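Herura handling cell, Madthorpe site
Progress report to Clelholm, January
Prepared by Beatriz Veloso

Work this month went mostly into the gripper and the wrist camera. Finger pads were replaced 3 times. The first two sets were cut from the old Katiyar stock and lifted at the corners. The third set is holding so far, and the arm has now logged 2752 grip cycles, over half of them on thin clear plastic parts, which remain the hardest items on the list.
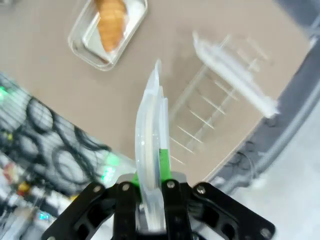

Grip force was lowered in 2 steps after we found fine marks on the clear pieces. Drops went up a little after the second step, so we are leaving it there until the February parts check. The mounting bolts are now checked for torque at the start of every shift – this was weekly before.

Camera calibration is next. It drifted twice after the arm was parked low, and we have changed the park position to keep strain off the wrist cable.

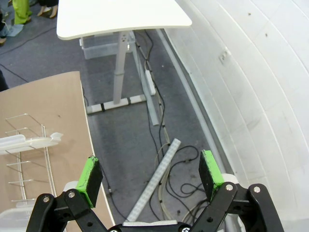

Cable routing is the main item still open. We asked for covered floor channels in the last budget and would like to buy them from the remaining parts money. At present the black and beige cables lie coiled on the carpet, and a long black one goes along the wall toward the power strip. Cost is within the existing line and no extra funds are requested.

Still to do: spare pads, new cable labels, and a written restart procedure for the second operator.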